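4.2 Why I stopped trusting the order book

I should say up front that I came into this part of the study with a bias. I had been trading small amounts on Nolliro for a while before I started measuring anything, and like most people on there I watched the order book the way you watch a pot of water. A big buy wall shows up, you feel safe. It goes away, you feel sick. So when Bilal Haddad suggested we check whether those walls told us anything at all about the next move, I figured we'd be done in a week (we were not).

The setup was simple enough. We pulled order book snapshots from two exchanges, Nolliro and Odera, for the Jaltska token against the dollar. We picked Jaltska mainly because it trades thinly enough that one large order can be seen with the naked eye, and because both of us already had scripts for it. The window was 65 days, starting in May. For each day we took the 100 largest resting orders on each side of the book and followed them until they were filled, moved or pulled.

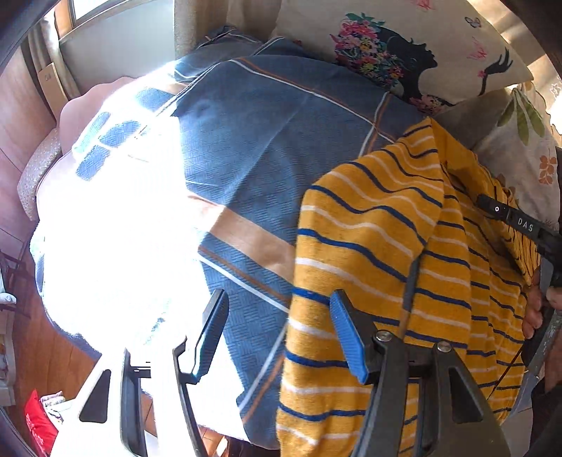 Moved orders gave us the most trouble, and I want to spend some time on them. If a trader cancels a bid at one price and puts the same size back a few cents lower, is that one order or two? The exchange says two. My gut says one. When you plot those orders as price against time you get long slanted tracks, and the tracks run over and under each other a bit like the stripes on that blue cover, where the wide tan band slopes down to the right and then disappears under the yellow garment. Our tracks do the same thing! You can follow a big bid down the book quite happily until it slides beneath a pile of fresh orders at the same price, and from there you're guessing. We ended up linking two orders only if the size matched to the last digit and the gap between them was under 12 seconds. Bilal wanted a longer gap. I still think he'd have let in a lot of junk, but the choice does matter, and anyone repeating this should try both.

With that rule in place, most of the really big walls on Nolliro never got touched. They sat a little way off the market price, drifted down as the price drifted down, and were gone before anyone could sell into them. On Odera it was a milder story. Walls there stayed put longer, and a decent share were at least partly filled. I don't want to make too much of the gap between the two, as Odera charges a small fee on canceled orders and Nolliro doesn't, and that alone could be enough to do it.

So did the walls predict anything? A little, over very short stretches. When a large bid appeared, the price tended to tick up in the next few seconds, and then the effect washed out. By the time I'd have noticed the wall, opened the app and typed in an order, it was over. We tried the same test on a calmer stretch and a rougher one, and the shape of the result held up in both, though in the rough stretch it was so noisy I wouldn't lean on it.

There was one odd cluster of 7 days in which the effect ran backward, with prices slipping right after a bid wall went up. Those days line up with a round of maintenance on the Sirkuvora bridge, when tokens couldn't be moved between chains and holders who wanted out had only the two exchanges to sell on. We left the days in. Taking them out makes the main result look stronger, and that felt like cheating to me.
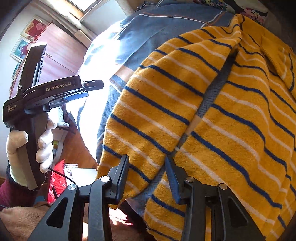

Figure 3. Yellow cloth with navy-blue and white stripes.

4.3 What we did about fake volume

Volume is the other number everybody quotes and the one I'd trust least. Both exchanges publish a daily total, and both totals include trades where the buyer and seller look an awful lot like the same account. We can't see account names, so we had to work from timing and size. A pair of trades was flagged if the amounts matched, the directions were opposite and the price hadn't moved in between. Crude, I know, and it surely catches a few honest market makers along the way. The flagged trades stay in the raw data with a marker on them, so you can rerun everything in section 5 with or without them. The last version of that file was saved on 15 September 2021, and any later changes on the exchange side won't be in it.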